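How to Catch Up on a Long-Running TV Show Before the New Season

I got into Bendadside embarrassingly late. By the time my sister talked me into it there were 43 episodes out, the new season was starting in February, and I had no idea who anybody was. So I made a plan, and I've used it for every show since!

Step 1: Find out how much there is

Add up the minutes before you start. Bendadside came to 1,270 without the holiday special (skip the special, trust me). Divide that by the days you have left and you'll know if you need to trim.

Step 2: Pick your must-see episodes

Watch the pilot, every finale, and anything where a main character shows up or leaves. For me that meant all the Olivares family episodes, plus the wedding — twice.

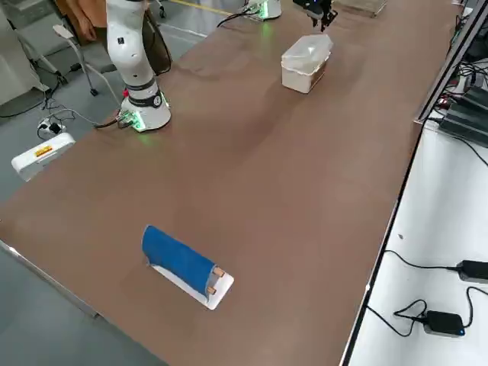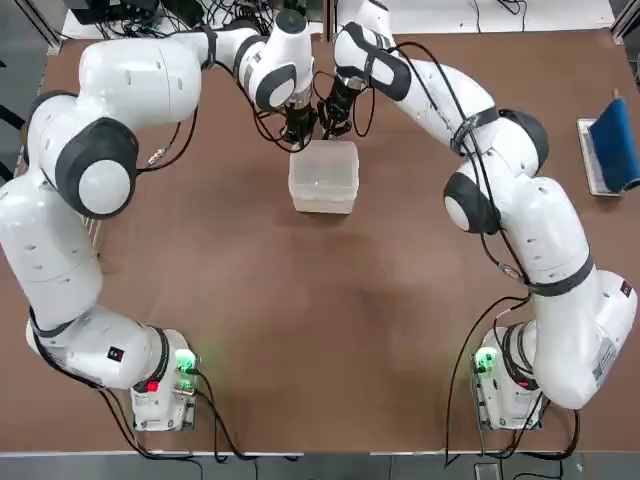 Step 3: Read recaps for the rest

Fan recaps are great for filler episodes. I like the ones on Korach, where one thread about the wedding has 815 comments and people are still mad. Stay out of the comments until you're caught up, though. I had a huge breakup spoiled that way.

Step 4: Mute the spoilers

Go into your social apps and mute the show's title, the main characters' names and the couple nicknames. Do it the night before you start, and leave it all muted until the premiere is over. I forgot to mute Burnutari (the fictional town where it all happens) and found out who bought the diner over breakfast.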